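Ticket: right hand lets go early during balloon task (teleop demos)
Opened by: Virgilio Lagman
Project: Potodcombe, two-arm cell
Date: 28/04/2018
Status: open, workaround in place

Hi all! I'm logging this while it's fresh. I've been driving both arms by remote control to record demos of the balloon task, and every so often the right hand opens a touch before I tell it to. The left one behaves.
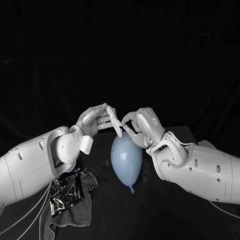
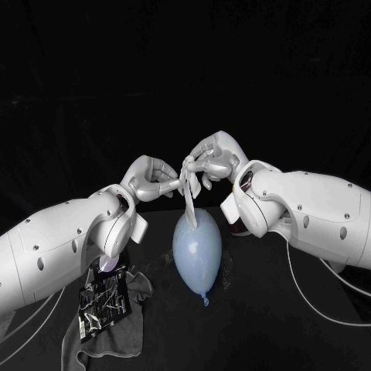
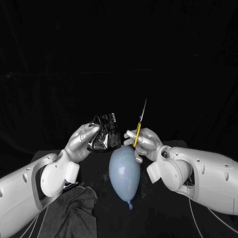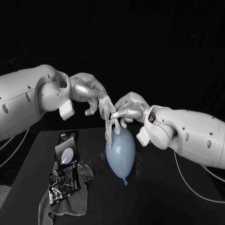 Both arms over the pale blue balloon; the yellow-handled scissors are in the third picture only.

What I see on my end: I close the glove, the right thumb and index finger come together on the strip, I hold my own hand still, and then the fingers relax. The pose on the console (we're on Villca) still says closed. With the scissors it's worse, because I'm squeezing harder on something stiff and I can't feel any of it through the glove. So the demo gets binned and I start over – 64 recorded so far, and 3 of the last batch went that way.

Tried first: recalibrating the right glove. It helped for a little while, then the slip came back.

Tried second: swapping gloves left for right. The problem stayed with the right hand, so I'm fairly sure my glove is off the hook (sorry for blaming it in chat).

Tried third: raising the grip hold timeout from 200 ms to 700 ms on the right side. Big difference! I did a whole run with the thin rubbery stuff pinched between both hands and didn't lose it. The catch is that letting go now feels sluggish, and you can see it in the recordings as a silly little pause at the end. I don't want the robot learning that pause from me.

Could somebody at Horilel check whether the two hands shipped with the same firmware? I can't find the version anywhere in the menus, and the Hisunness plugin just shows a blank field for the right one.

For now I'm leaving 700 on and tagging those demos "slow release" so they can be trimmed or dropped. If you take over the station, please don't set it back without adding a note here – I lost a good chunk of the morning to that already.

Will update once I hear about the firmware.

Virgilio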